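13th November, studio notebook

Back at the bench with the Ruvside job, the wedding from the lake place in June that I still owe an album on. The couple picked their final 100 last night (out of 300 that I sent, which is my own fault for sending 300) and I wanted to get the proof prints done before lunch. Did not happen!

First problem was color. The Plullance matte paper prints warmer than what I see on my screen, and I'd forgotten how much it matters with a white dress in open shade. On the first sheet the dress looked like vanilla pudding. I pulled the warmth down a little in the whole set, printed again, and then the faces went gray, so that was no good either. What worked in the end was leaving the overall balance alone and just easing the yellow out of the highlights. Skin stays nice, dress goes back to being a dress. Saved it as a preset called Ruvside dress 2 (dress 1 is the bad one, don't use it, I should really delete it).

Second problem was the ceremony set. Half of those are under trees, with sun coming through in little coins all over everyone, and there's one where the groom has a bright patch right on his nose. I love the picture, he's laughing so hard. Tried it in black and white and it's much better, you stop looking at the nose. I did three more from the same few minutes in black and white to keep it company on the spread, otherwise it looks like a mistake. 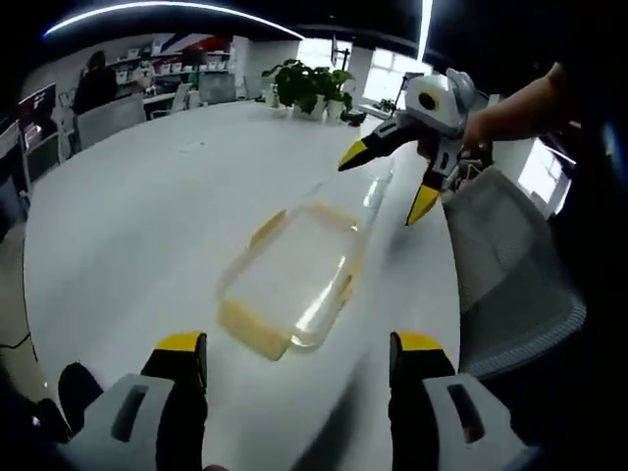 Album order next. I always start out going by the clock, getting ready, ceremony, dinner, dancing, and then about halfway through I get bored and start shuffling. This time I'm opening with the empty dock early in the morning, before any people at all, then straight into the bride's hands with the buttons. Still need some plain detail shots to break up all the faces, and the rings from this wedding are a bit flat, I rushed them. For the next one I want to practice on something shiny and awkward, like a clear plastic food box on a glossy white table, where the overhead lights bounce off the walls and you have to decide which reflections you can live with. If I can make that look good I can do a ring. I'd start by killing the ceiling lights completely and using one window with a bedsheet over it, then add a bit of black card on one side so the edges have something dark to hold onto.

Sent a test spread to the Camano binders to check the gutter. They want 20 mm clear on each side of the fold for anything important, so the big group shot across two pages has to shift left or an aunt goes into the crease. I shifted it left. Now there's a trash can showing at the right end, which I'll clone out tomorrow when my eyes are fresher.

Also the Lai flash is doing the thing again. Fires fine at half power, skips every so often at full. Swapped the batteries, same story. Cleaned the foot with a pencil eraser and it behaved for a while, so maybe it's just the contacts, but I'm not taking it to a reception as my main light until I've run it hard for an evening. If anybody here borrows it, keep it at half and put it on the dance floor stand, not on camera.

Left to do: clone out the trash can, reprint the two dock pictures (bit dark), ask the couple if they want the names on the cover or just the date, order more matte paper before we run out like last time. Proofs are drying flat on the top shelf, please don't stack anything on them.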